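Chapter 6
Dry Goods, Pouches and Trays: Packaging at the Bench

By the end of this chapter you should be able to name the main kinds of flexible packaging used for shelf-stable food, read the front of a pack for the information a storeroom needs, and set out a bench for sorting mixed stock.

Chapter 5 dealt with cans, jars and cartons. These keep their shape when stacked and can be counted from the end of a shelf. Flexible packs are harder to store. A bag of dried seaweed mix and a bag of rice crackers may take up the same room and differ greatly in weight, and neither will stand up without help. In the Vostville storeroom, which is used for the worked exercises in this book, flexible packs make up 424 of the lines on the stock list.

Three terms are used throughout. A pillow bag is a tube of film sealed at both ends. A spouted pouch has a small rigid fitting, usually capped, through which the contents are squeezed or poured. A tray is any shallow open container, with or without dividers. In this chapter trays are used for sorting and are not treated as packaging.

Clear film lets the storeperson check the colour and condition of the contents without opening the bag. It also lets in light. Dried seaweed, herbs and dried vegetables should go back to a dark cupboard as soon as the count is finished. Coloured or foil-lined film keeps light out, so the printing has to be relied on to identify the product.

Imported goods need extra care. Where the label is in a language the staff do not read, add a plain English sticker giving the product name and the date received. Place it on the back, clear of the original printing.

Dried seaweed and vegetable mix in a clear bag, with a paper label on the front. 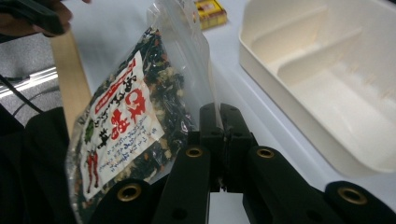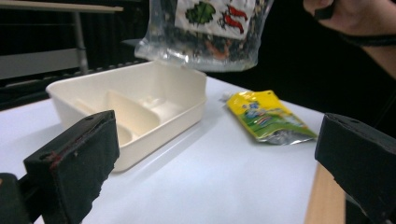 Work on a white or light-coloured surface where possible, as dark flakes and crumbs from a split seal show up against it at once. Hold bags by the empty film at the top so the contents settle and the lower seal can be checked. Bags that pass go in the tray. Leaking bags are set to one side and written up on the Beltport form (see Appendix 9).

Section 6.1 begins with seals. Before reading on, collect 8 empty packs from home, rinse any that held liquid, and bring them to class with their labels still attached.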